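Chapter 2
Hands Before Arms

I built my first robot arm backward. I bought the motors, bolted the motors to some brackets, bolted the brackets to a bench in the Jodlow shared workshop, and only then asked myself what the thing was supposed to pick up. It spent most of one January swinging at the air over a coffee can. So in this chapter we're going to leave the arm in its carton, sorry, and start with a pair of grippers you hold in your own two fists.

If you skipped Chapter 1, go back for the parts list at least. You'll want both gripper bodies printed, the marker faces cut out and glued flat, and the table picked. I mean it about the table. You are going to stand at it for hours, and a table that wobbles will end up in your recordings as a wobble in your hands, which is no fun at all to sort out later.

The idea behind a hand-held gripper is pretty simple. You do the job yourself, only with robot fingers in place of your own, and you save how the fingers moved. Those black-and-white square patterns are there so the software can work out where each gripper is and which way it's tipped. Later on (Chapter 6, if you're counting the days) the arm gets to try the same moves. By then you'll know whether the job can be done with that kind of jaw in the first place, because you'll have done it.

I learned more from one afternoon of this than from all that waving at the coffee can. I learned, for one thing, that my left hand is lazy. It likes to park at the edge of the table and let the right one do the traveling. I also learned that a box is a much better first object than a cup - a box has flat sides, it sits still, and when you get it wrong it just slides a bit.

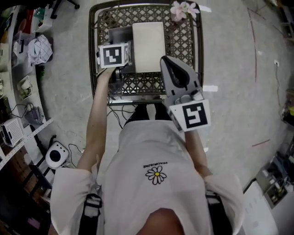
Figure 2.1. A gripper in each hand at the lattice-top table, with a cream-white block in the middle for a target.

Take a look at the two grippers in the figure and you'll see the markers aren't the same shape. The left one carries a cube on top, and the right one has a plate on its body. Both styles work with the Cledo tracking code we'll install in Section 2.4, and I go back and forth on which I like. The cube shows a face to the camera from lots of angles, but it sticks up and you will knock it on things. The plate stays out of the way and is quicker to glue. Print whichever one you have the patience for and write down which hand it went on!

A word about the table too. An open pattern like that one is nice and heavy in metal, but small parts can drop straight through, so keep your spare screws somewhere else. If all you've got is a kitchen table, that's fine. I used one for the whole first draft of this book. Just wipe it down and try to keep it in the same place from one session to the next. A strip of tape on the floor at each leg does the trick.

Now, the cables. I have strong feelings about cables. Mine used to hang off the front of the table right where my knees go, and Sevim Güneş, who shared the bench with me at Bridcombe and had a lot more patience than I did, finally handed me a roll of tape and walked away. Run them down a leg if you can. Leave enough slack that you can reach the far corners with either hand, then tape the slack down too, and check it again after you've been working a while.

How many tries do you need? More than you'd like. My notebook entry for 21 April 2018 says I got through 100 tries at moving one box from the middle of the table to the left side, and that my thumbs hurt. Of the next batch, 204 in all, I threw out every one where I'd stopped halfway to scratch my nose or talk to somebody. You'll do that as well. Mark the bad ones as you go, while you still remember which they were. The Adeyemi project I joined later kept a pile of 3000, but that was a whole group of us taking turns, and you can get a perfectly good first result with far less.

One more thing before we pick up the tools, and it's about speed. Everybody goes too fast at first. You know how to move a box, you've been doing it your whole life, so you grab it and plonk it down and reach for the next one. Try it at half that pace. Come in level, close the jaws, wait a beat, lift, travel, set it down, wait another beat, open. It feels silly for the first ten minutes and then you stop noticing.

Before you start Section 2.1, have these ready:

Both grippers, with the jaws opening and closing all the way
One box with flat sides, light enough to lift in one jaw
Tape, and more tape than that
A notebook and a pen that works
Something comfortable on your feet

2.1 Checking the Jaws

Pick up the right-hand gripper and squeeze it slowly until the jaw closes. If it sticks partway, don't force it. Take out the pivot screw, sand the inside of the hole with a bit of fine paper wrapped around a pencil, blow out the dust and put it back together. Mine took two rounds of this on the right and none on the left, and I still don't know why.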